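# 4 Arbeitsflächen aus Holz und Holzwerkstoffen

Dieses Kapitel behandelt die Oberfläche des Arbeitstisches: ihren Aufbau, ihre Beanspruchung durch Gefäße und Werkzeuge und die Ordnung der Dinge, die auf ihr stehen. Vorausgesetzt werden die Grundbegriffe der Holzkunde, insbesondere Faserrichtung, Quellmaß und Rohdichte. Die Berechnung der Durchbiegung folgt erst im Kapitel über Unterkonstruktionen.

## 4.1 Aufbau und Auflage

Eine Arbeitsfläche besteht im einfachsten Fall aus einer Platte und einer Auflage. Die Platte nimmt die Flächenlast auf und bildet zugleich die Berührungsfläche für alle abgestellten Gegenstände. Die Auflage kann ein Rahmen, ein Korpus oder ein Rost aus parallelen Profilen sein. Profilauflagen aus Aluminium haben den Vorteil, dass sich Anschläge und Klemmen in den Nuten verschieben lassen. Liegt die Platte nur lose auf, muss sie gegen Verrutschen gesichert werden. Steht der Profilrost seitlich über, entsteht eine Randzone, auf der sich erfahrungsgemäß Papier und Kleinteile sammeln. Diese Zone zählt bei der Flächenplanung nicht zur Nutzfläche.

Kikuchi (Masaru Kikuchi, Lehrwerkstatt Urkodano) unterscheidet in seiner Einteilung 5 Beanspruchungsklassen. Klasse 1 umfasst reine Ablageflächen, Klasse 5 Flächen mit dauernd schleifendem Kontakt. Tische, an denen mit Bechern, Dosen und Schraubgläsern umgegangen wird, fallen in der Regel in Klasse 3. Die Einteilung wird in den Aufgaben am Kapitelende durchgehend verwendet.

## 4.2 Glanz, Kratzer und Blendung

Glänzende Oberflächen geben die Maserung kräftig wieder und lassen sich feucht abwischen. Sie reflektieren das Licht jedoch gerichtet, sodass unter einer Lampe oder gegenüber einem Fenster helle Zonen entstehen, in denen durchsichtige Gefäße schlecht zu erkennen sind. Auf rötlich braunem Grund fallen außerdem feine Kratzer stärker auf als auf einer matten hellen Fläche. Für die Gebrauchstauglichkeit sind sie meist ohne Belang, solange die Deckschicht nicht durchbrochen ist.
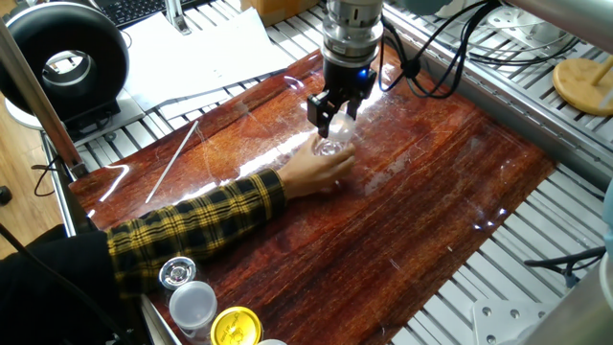
Wie lassen sich feine Kratzer auf einer lackierten Arbeitsfläche beurteilen?

Man beleuchtet die gereinigte Fläche flach von der Seite und fährt mit dem Fingernagel quer über die Spur. Bleibt der Nagel hängen, ist die Stelle als Riefe zu werten und auszubessern; gleitet er darüber, genügt eine Politur.

Für die Versuche zu diesem Abschnitt wurden Probeplatten der Sorte Plodwood verwendet und mit dem Klarlack Fustex beschichtet. Nach 8 Wochen Gebrauch war der Glanz in der Plattenmitte deutlich geringer als am Rand — die Mitte wird beim Abwischen am häufigsten überstrichen. Die Messwerte stehen in Tabelle 4.2.

## 4.3 Gefäße am Tischrand

Kleine Behälter werden gern in einer Reihe an der Vorderkante abgestellt. Die Griffwege sind dort kurz, die Kippgefahr ist aber höher als in der Flächenmitte. Maßgebend sind Standfläche, Schwerpunkthöhe und Füllung. Ein leerer Kunststoffbecher kippt schon bei geringer Querkraft, ein gefülltes Glas mit Schraubdeckel deutlich später. Als Mindestabstand zur Kante gelten in diesem Buch 5 cm. Doležal setzt in seiner Werkstattordnung vom Mai einen kleineren Wert an, nämlich 4 cm, verlangt dafür aber eine umlaufende Randleiste.

Dünnwandige Becher sind bei der Übergabe knapp unterhalb der Mitte zu fassen. Ein zu hoher Griff verformt den Rand, ein zu tiefer lässt den Becher pendeln. Deckel werden getrennt von den Bechern abgelegt, mit der Innenseite nach oben. Stäbe und andere längliche Teile gehören parallel zur Plattenkante, weil sie schräg liegend mehr Fläche sperren und leichter ins Rollen kommen.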